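**Thursday, July 27, 2023**

Prep room, bench side. In at the usual time, AC still rattling.

Started with the mug adhesive samples left over from the Karolska batch. Two of the handles had been reglued and set aside to cure. Checked both by hand, no wobble. Put them back on the shelf with the tags facing out so the dates can be read without picking anything up.

Cleaned the white table after that. The coffee rings came up with plain dish soap and warm water. The marker did not. Rasha Darwish says rubbing alcohol takes it off but dulls the finish, so I tried it on the underside first and left it 60 seconds. No change that I could see. Will do the top tomorrow if it still looks the same in the morning.

Caps: the Psarras order came in, 200 in the bag according to the label. Red only. We asked for red and white. Wrote to them, no answer yet. The fit on the Brurnside bottles is fine, a little tight on the last quarter turn. On the Losta bottles they cross-thread unless you start them backward until they click. Noted on the lid of the bin.

Mugs: the mint glaze scratches more easily than the old cream one. I ran a steel spoon around the inside of one and it left gray marks. Most of them came out with baking soda paste. Leave the spoons in the drawer from now on and use the plastic ones. 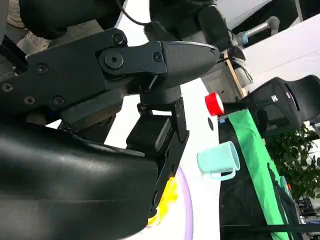
*Photo: R. Darwish, prep room*

Red cap on its side close to the table edge, mint mug tipped over beyond the fingertip. Small things on that side end up on the floor, and I have already been under there for caps twice this week. A raised lip would help. There is a length of wood trim in the storeroom, 47 inches, needs cutting.

To do:

- chase Psarras about the white caps
- alcohol on the table top
- measure the long side before cutting the trim
- more baking soda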